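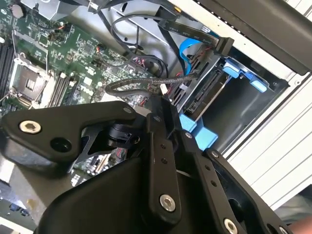
**Ashton Rutherford** – bench technician, Distdale workshop

Sunday, August 18, 2024

Desktop tower, Narker job, unit 296. Working on the CPU and memory only. Drives and supply stay where they are for now.

Tower on its side, side panel off. Socket is empty with the retention frame open. Checked the contacts under the lamp at two angles before doing anything else: no bent pins found, no paste on the frame. I did not clean the contacts and would ask that others leave them alone too. The June batch from Rothe had two boards written off after somebody went over the socket with a swab.

Notes on the board:

- Green board, memory slots near the rear wall of the case. Latches at the slot ends are light grey and easy to miss under dust.
- Fan lead (red and black) is on its header. Leave it plugged in, there is enough slack to work round it.
- Blue clip holds the expansion cards. Stiff on this model. Press and wait, do not lever.
- Heatsink below the socket stays on. No reason to disturb it.
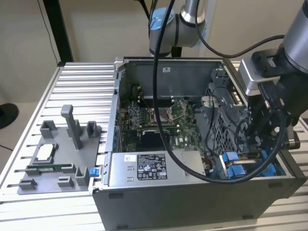
*Tower open on the slotted table, CPU and memory module in the parts plate to the left.*

Parts plate is the grey printed one. CPU goes in the recess, memory module in the slot below it. Printed a second plate in the Hilari filament and the recess came out tight, so I have put that one aside until it can be filed. Do not force a processor into it.

Order of work:

1. CPU from plate to socket, match the corner mark, no pressure.
2. Frame down, then lever.
3. Memory module, both latches to click.
4. Check nothing is lying across the socket or the fan grille.
5. Panel on, then the power test at the other bench.

The supply has its regulatory label face up, so the rating can be read without lifting it out. Copy it to the job sheet before the panel goes back – I forgot on unit 353 and had to open it again.

Still to do: ask Rothe whether the replacement clips are the same part for both case sizes. Bag the panel screws separately.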